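July, 9:40 am

Finished papering the booth with the black leaf pattern, three walls. Ran short on the last drop and had to open the spare roll from Stomau. Batch number on both is 3138, so the black matches. Trimmed each drop at 92 cm and rolled the seams twice.

On the back wall the stems stand straight up in columns. I hung the two side walls from the same roll and they look fine from the front. Paste was the Dimavetti powder, mixed thicker than the packet says — the thin mix slid on me last time. 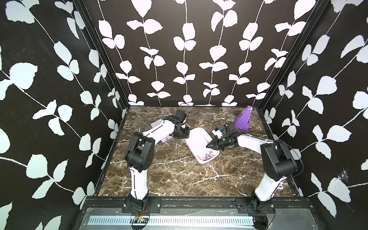
Floor is the dark brown marble pattern with the pale veins. I still like it better than the gray from the Womach sample book, which showed every scuff. Wipe with a barely damp cloth only, no spray near the seams.

White tray for the cards and stickers. It can sit at whatever angle suits, no need to square it to the walls. Small prints with purple in them read well on the brown. Have not tried anything dark yet.

To do: second coat of sealer on the offcuts, label the leftover roll, ask Sauerland if they still carry the 106 cm width. Blade in the trimming knife is dull, change it before the next job.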